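Corko Completes Purchase of Regional Carrier Gerix

October 1, 2019

Corko, the wireless and broadband provider, has completed its purchase of the regional carrier Gerix, the two companies said in a joint statement. The financial terms were not released. Gerix customers will keep their current phone numbers, plans and prices until their contracts come up for renewal.

The purchase was first proposed last year and was delayed while the companies settled the future of the Gerix retail stores. Under the final agreement, 42 of those stores will remain open and will take the Corko name by the end of the month. Another 7 will close, and employees at those locations have been offered positions elsewhere in the company.

Rhun Parri, chief executive of Corko, said the two networks had served neighboring territories for years and had few overlapping towers.

"Our customers lose their signal when they drive into Gerix country, and theirs lose it when they drive into ours," Parri said. "That is the first thing we intend to fix."

Sanaa Salem, who has led Gerix for the past 3 years, will stay on as head of the combined company's rural division. She will report to Parri. Trudy Pearce, the Gerix finance chief, will leave once the accounts have been transferred.

Home internet subscribers will also see changes. Corko plans to move Gerix broadband households to its own service, known as Pritchard, which bundles a home router with support for connected household products. Equipment already installed in customers' homes will continue to work during the move, and no technician visit will be needed in most cases.
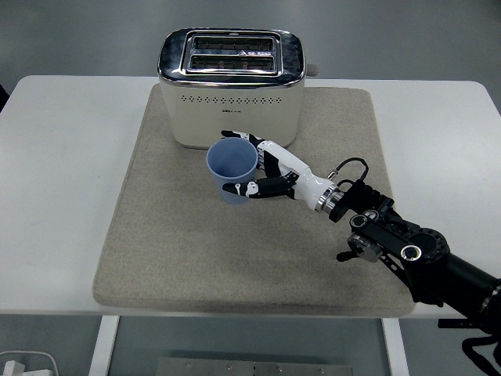 Billing and Customer Service

Gerix customers will receive one more bill under the old name. Later bills will come from Corko and will show the same due date as before. Customers who pay automatically do not need to enter their bank details again.

The Gerix call center will continue to answer calls under its present number. It employs 2581 people, counting part-time staff, and Corko said it had no plans to reduce that figure.

Reaction From Competitors

Stollier, the largest rival carrier in the region, said it would offer a credit to Gerix customers who switch before the end of October. Ffion Edwards, a spokeswoman for Stollier, said the company had expected the sale to close and had prepared the offer in advance.

"People who did not choose Corko should have a simple way to choose someone else," Edwards said.

Corko declined to comment on the Stollier offer. Nest Craddock, its director of customer relations, said a letter explaining the changes would be mailed to every Gerix account holder. The same information is available in stores and on the Corko website.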